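Trurnow mill open day
Posted February 18, 2026

I'd been meaning to get to the Borkowska mill for years, and every winter I'd remember the open day a week after it happened. This time my sister put it in my phone with an alarm (bless her) and we took the slow bus out from Steltitz, which stops at every gatepost and one place that was just a ditch. Tickets were 12 each, kids free, and the ticket is a paper flour bag with a stamp on it. I kept mine.

You go around in groups of 11, and we got Hubert Bednarek, who was a miller there before he retired and still talks to the machinery. The tour starts at the top and works down, same as the grain, so the first thing you do is climb 965 - no, kidding, 965 was the flood year painted onto somebody's joke plaque in the stairwell. It does feel like that many steps though! Wear real shoes. The stairs are steep and there's a film of flour on everything, and my black coat came home gray.

The top floor is the cleaning floor, where the grain loses its stones and straw and bits of string. It was my favorite, partly for the view over the river and partly for the smell, sort of like a barn and a cereal box at once. Under that are the roller mills. They run one for the visitors and you feel it in your teeth. Hubert let us rub the stock between our fingers after each break, coarse and sandy at first and then so soft it squeaks. He passed around a little tray of bran and my sister ate some. She says it was fine.

Then the whole ground floor is food and flour talk. There was rye bread, a pancake table with a terrible line, and steamed buns, which I didn't expect at all. Wanda Pawłowska gave a talk on low-protein flour and why it's the one you want for buns if you like them pale and soft. I've been using bread flour all this time and wondering why mine chew like erasers.
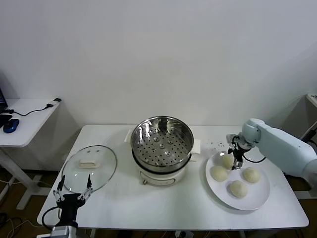

Buns on the plate, steamer lid off.

Her other tip was to let the shaped dough rest longer than you think and then start it over gentle heat. I wrote that on my flour bag. She sells the bun flour in small sacks under the name Ikuvero, and I bought two, and then carried them around for the rest of the day like twins.

We went back up for the last part, the sifting floor, which they'd had closed in the morning.

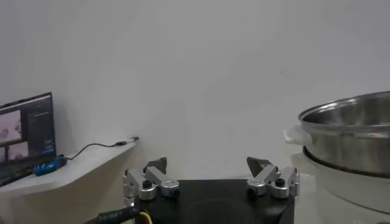
The big sifters up there are wooden boxes the size of wardrobes, and they swing in a circle all day long, shaking flour down through silk. Ours was switched off so we could look inside. Hubert got onto the subject of joints, and how the wear in a mill is nearly always at the pivots. I had those silver fingers in my head, with their round pivots and the black screw heads, and the sifter door had much the same kind of thing on a bigger scale: two flat links, a round hub, a screw on top. His are so old the slots are worn smooth. He showed us the drawer of spares, sorted into jam jars, and I could have stayed with that drawer for an hour.

If you go next February, get there early. Doors open at 8 and the rye loaves were gone before we'd finished our coffee. The parking lot is mud, so the bus is better than it sounds, but check the last one back. We ran for ours, both sacks of flour bumping along, and one of them leaked a little on the driver's floor. Sorry about that!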